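Section 4: Touching up walls and trim in the let rooms

I wrote the first version of this guide in March, on the back of a paint chart, and it has grown since. It covers the small paint jobs between lets: scuffs, chips, pinholes, and the dark trim that marks more easily than anything else in the building. Big jobs (damp, cracks you can get a coin into, anything near a socket) are in Section 6, and please don't start those without ringing me first.

If you've done the Parham rooms before, skip to 4.3. The colours haven't changed.

4.1 What you need

Everything lives in the grey crate under the stairs at Parham, second shelf. You should find:

Wall paint, the grey one, small tin with my handwriting on the lid
Trim paint, satin, dark brown
White matt for the upper surfaces
Fine filler in a tube
Sanding pads, fine and very fine
A flexible filling knife
Low-tack tape
Two artist's brushes and one 1-inch brush
Dust sheets, sugar soap, a sponge and a pile of old pillowcases for rags

The brushes go home clean. I bought 15 of the artist's ones last year and we are down to a handful, and every dead one I've found was stiff as a lolly stick!

Note: if the grey tin is nearly empty, tell Joanne Nuttall and she'll order another from Tornel. Give her the code on the lid, all of it. We once got a lovely tin of something quite blue.

4.2 Looking the room over

Do this in daylight if you possibly can, with the lamps off. I go round with a pencil and a roll of tape, and I stick a tiny flag of tape next to each mark so I don't lose it when I come back with the brush.

1. Move the furniture out a bit, or put a sheet over it where it stands. The upholstered pieces get covered whatever you're doing, even if it's only one dab.

2. Stand with your back to the window and look along the wall, then swap and look towards the window. You'll see different things each way.

3. Look at the trim next. Follow the strip from one end to the other with your eye and then again with a fingertip, feeling for rough edges.

4. Write down what you find on the room sheet: which wall, how far along, and whether it's wall or trim.

The kind of wear I mean is the sort you get where the grey wall meets the pale surface. People walk past it for months, and once you've spotted it you can't stop seeing it.
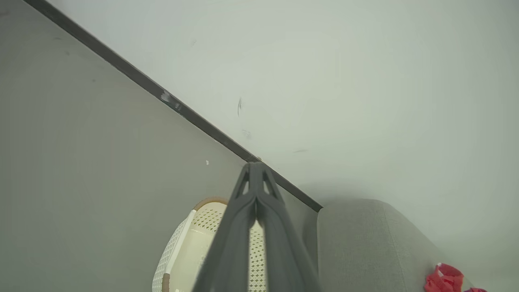

Fig. 4a. Dark trim strip between the grey wall and the white, with a chipped, scuffed patch on its upper stretch.

A patch like the one in Fig. 4a goes on the sheet as "trim, worn". Look for the little ones as well. There's a tiny white speck about midway across the grey in the same picture, and I'd flag that too, then get up close to see if it's a chip in the paint or just a fleck of something sitting on the surface. A fleck wipes off. Don't go painting over flecks, you'll only make a pimple.

4.3 Cleaning before you paint

1. Mix the sugar soap weak, weaker than it says on the packet. A squirt in half a bucket is plenty for a few marks.

2. Wring the sponge out until it stops dripping and wipe each flagged mark gently, going a hand's width past it on all sides.

3. Wipe again with clean water and dry with a pillowcase.

4. Have another look. Faint dark specks on the grey quite often come away at this stage, and then you can peel off your flag and cross that one out (very satisfying).

5. Leave it an hour. Have your lunch.

Caution: don't scrub the grey. It's a matt finish and it goes shiny if you rub it hard, and then you've got a shiny patch to sort out as well as the mark you started with.

4.4 Repairing the trim

I always do the trim first and the wall second, though Jouko Salminen does it the other way about and his rooms look perfectly good. Pick one and stick to it within a room.

1. Run tape along both sides of the strip, one length on the grey and one on the white, going well past the damage at each end. Press the inner edges down with your thumbnail.

2. Rub the worn patch with a fine pad until you can't feel a step between bare and painted. Go lightly, the strip is narrow and it's easy to round off the edge.

3. Dust it with a dry brush, then wipe it with a barely damp rag.

4. If there's a proper dent, put in a smear of filler and level it with the knife. Let it go hard, then sand again with the very fine pad. Shallow scuffs don't need filling.

5. Stir the trim paint for longer than you think, right down to the bottom of the tin. Put on a thin coat with the artist's brush, working along the strip and feathering out at both ends.

6. Wait for the time on the tin and do a second thin coat. Two thin ones will hide pale scuffs far better than one gloopy one.

7. Pull the tape off slowly while the last coat is still a bit soft, folding it back on itself.

Note: the trim paint dries darker than it looks wet. Wilma De Bruijn rang me in a proper panic over this the first time, quite convinced she'd opened the wrong tin.

4.5 Touching in the grey

1. Check that the chip is clean and dry.

2. Fill it if your fingernail catches in it. Use less filler than seems right.

3. Sand with the very fine pad, just the spot.

4. Dab the paint on with the tip of the artist's brush, then stipple outwards so there's no hard edge. No big strokes!

5. Walk away. It will look dreadful for the first hour, a wet dark blob on a dry wall, and you'll want to fiddle. Please don't fiddle.

If it still shows the next day, go over that whole stretch of wall from corner to corner with the small roller. I'd say I end up doing this roughly one time in 7.

Caution: keep a window open while you work and for a while after, and keep your steps on the flat. If you need to lean out to reach the end of a strip, get down and move the steps.

4.6 Finishing off

1. Take off any flags you've missed (check behind the door).

2. Wash the brushes, shape the tips with your fingers and stand them bristles up in the jar.

3. Wipe the rims of the tins before the lids go on, and tap the lids down with the rubber mallet.

4. Initial the room sheet and leave it in the crate for Seija Valtonen, who keeps them all in order by room.

5. Put the furniture back the next morning, leaving a finger's gap from the wall.

Last changed September 2024: new sugar soap, weaker mix, and the step about folding the tape back.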